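The Plate by the Door: A Talk About Small Things and Where They Go

2025-01-18

She runs a two-person home organizing business called Pruvden, and when I asked her what people get wrong about clutter, she laughed and poured us both more coffee before she would say a word.

"Closets," she said finally. "Everybody calls me about closets, and I love a closet, I really do, but a closet has a door. You can shut it and go have dinner. What wears people down is the little stuff, the things you pick up and put down all day long. You go looking for the glue, and then you're looking for the remote, and by then you've forgotten what you wanted the glue for!"

We were sitting in her own kitchen, which I will admit I had expected to be spotless. It was friendlier than that, with a pile of mail on the chair next to mine and a Tranetti catalog holding the back door open. She came to this work in a roundabout way. In 2000 she took a job in the stockroom at Fandar, a hardware store that had to find a place for every washer and hinge, and she says she still thinks like a stock clerk.

"If a part didn't have a bin, it didn't exist," she told me. "You could have a hundred of them in the building and you'd still tell the customer you were out. Homes are just like that. You own the batteries. You just can't lay your hands on them, so you go and buy more."

Her answer is so plain that some clients are a bit let down by it, at least at first. She asks them to choose one dish, any dish, and set it on the table they use most. For a week, every small thing that turns up without a home goes on it. No sorting, no deciding, and no feeling bad about it (she is firm on that last part).

"I don't want a basket," she said. "People always offer me a basket. A basket is deep, and deep is where things go to get lost. Give me a plate, because you can see the whole thing from across the room. And pick a color you like, for goodness' sake. I'm fond of pink. It cheers up a wooden table, and a white remote shows up on it beautifully."
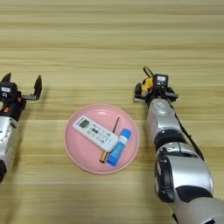 "And then at the end of the week you look at what you've got," she went on, "and you let it tell you where it wants to live. The remote for the air conditioner, well, you want that near where you sit, and it can have a hook or a shelf of its own. The glue stick goes with the paper and the scissors. I keep mine in an old Delić cookie tin, and I would be lost without that tin."

I asked what happens to the things that don't belong with anything else. She has a drawer for those, she said, and she goes through it every June, with the radio on and the windows open. Last year it took her most of an afternoon, mainly on account of the keys, which she tried in every lock in the house before she would part with a single one.

Then she got up to look for a pen so she could write down the name of the tin's maker for me, and she found one under the mail.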